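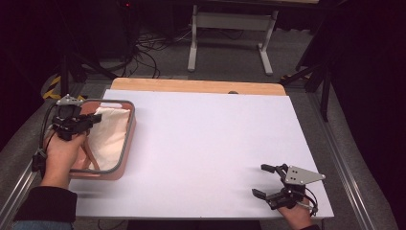
Photo: Titberg Home, 29 Jun 2023

Wire baskets with fabric liners -- your questions

We get the same handful of emails every week so here are the answers in one place. Will add more when theres time.

Does the liner come off?
Yes. Fold the sides back up over the rim, lift out. No snaps, no velcro. Start at a corner, the long sides follow.

Can I machine wash it?
Cold, gentle, inside out. Wash alone the first 2 times, the pink and the red both bleed a bit. Line dry. Dryer shrinks it and then it won't reach over the wire anymore. We can't replace shrunk liners for free, sorry.

My liner came wrinkled.
They ship folded flat. Iron on medium, or just put it on the basket damp and leave it overnight.

What are the handle straps for?
Pulling the basket off a shelf. Not for carrying it full across the house! Carry from underneath, both hands.

Which sizes do you have?
Vuna is the small one, Melta is the medium, Goodwin is the deep one. Liners are NOT interchangeable. A Melta liner on a Vuna basket bags out at the corners and looks awful. Check the tag sewn in the bottom seam before you order a spare.

How many colors?
7 liner colors right now. Two more in September if the fabric gets here.

What fits in one?
Cloths, dish towels, pillowcases, baby things, scarves. Soft stuff mostly. Hardcover books are too heavy for Vuna -- the wire bows. Yarn is fine.

Fold or just drop things in?
Up to you. Cleaning cloths we just drop in, life is short. A loose cloth fills a basket fast though, so if you've got a stack of them, fold in thirds and stand them on edge. You can see every one and pull out the one you want without digging.

Any trick for folding big cloths?
Clear the table first. Lay it flat, smooth from the middle out, then fold toward you. A plain white board or a bare table top is good for this, you spot stains and loose threads before the cloth goes away.

Will the wire scratch my shelf?
The base might, if you drag it. Stick felt dots on the four corners. Any hardware store has them.

Does it rust?
The coating holds up in a normal bathroom. Not in a shower, not outdoors. If it chips, dab of clear nail polish on the spot.

Is the old catalog right that the company goes back to 1893?
Yes, but that was brooms and brushes. Baskets came much later.

Can I return a basket without the liner?
No, we need both peices. Unwashed, please, tag still on.

Do you sell just the frame?
Not at the moment. Spare liners yes, see the Spares page. Sizes are listed by name there, same as on the tag.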